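Folding hooded sweatshirts so they stay folded
Home > Laundry and Closets > 5 replies

birance_birdie
Posted Sat 10 November

I have one drawer for sweatshirts and it won't close anymore. T-shirts I can fold fine. With a hoodie the hood makes a lump at one end and the sleeves come loose the minute I pick it up. I've been folding on the bed, on top of the mat, and I wonder if the surface is part of the trouble. What do you all do with the hood?

mat_and_quilt
Hood goes down flat over the back first, then sleeves, then fold up from the hem. Hood last gives you the lump.

I wouldn't blame the bed. I fold everything on mine. We keep a striped mat over the bedding and cloth doesn't slide on it the way it does on a sheet. The trick is to lay the whole thing out before you start. If part of it is bunched or hanging over the side, the fold comes out crooked.

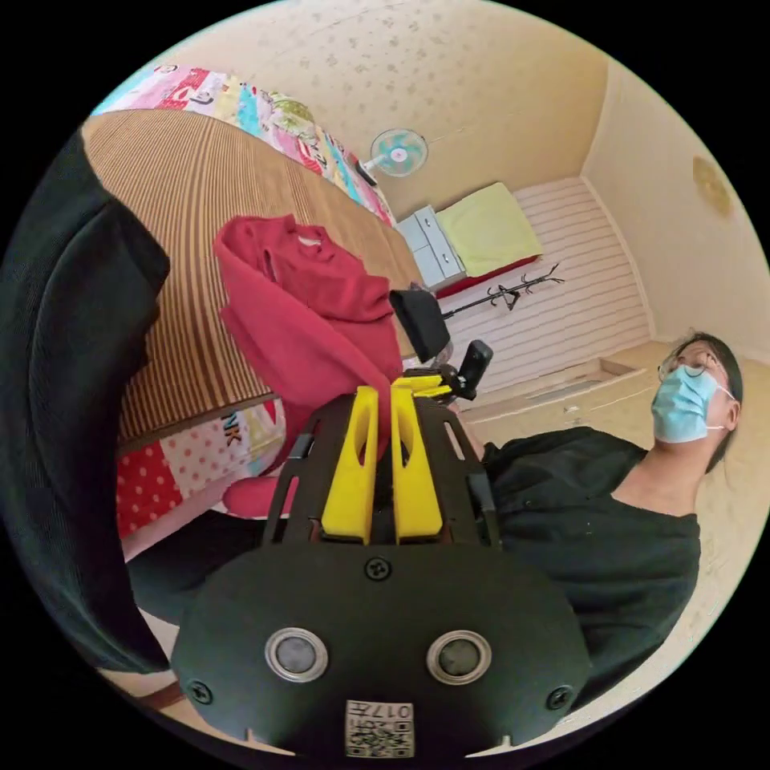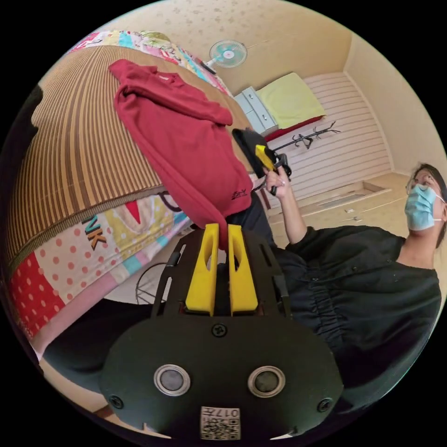 Red sweatshirt on the striped mat, not folded yet in either one.

zedell40
I disagree about the bed. A mattress gives under your hands, so you can't press a crease into anything thick. Use a table. I did 23 sweatshirts for a school sale in May on a Vandudholm folding table and they stacked straight. The ones I had done on the bed the night before had to be redone.

Agree on the hood, though -- down first.

mat_and_quilt
A stack for a sale is a different job. Mine go from the bed to a drawer four feet away. I don't need a crease, I need them to hold together for that long. Also, not everyone has a table free.

palacios_upstairs
Has anyone tried rolling? Lay it face down, sleeves across the back, hood flat, fold the bottom few inches inside out to make a cuff, roll from the top and tuck the roll into the cuff. It takes more room front to back but you can pick one up without the rest coming along. It doesn't work well on the very heavy ones. The cuff stretches.

Turn the pockets and sleeves right side out before any of this. I skip it half the time and regret it.

birance_birdie
Tried both tonight. Hood first fixed the lump. The roll held on the thin ones and came undone on the thick gray one, so that one is folded. I stayed on the bed, and they look okay to me.

The drawer closes if I leave two out. Those are on a hook behind the door for now.

zedell40
Two on a hook is fine. Hang them by the loop if there is one -- the hood gets a point in it otherwise.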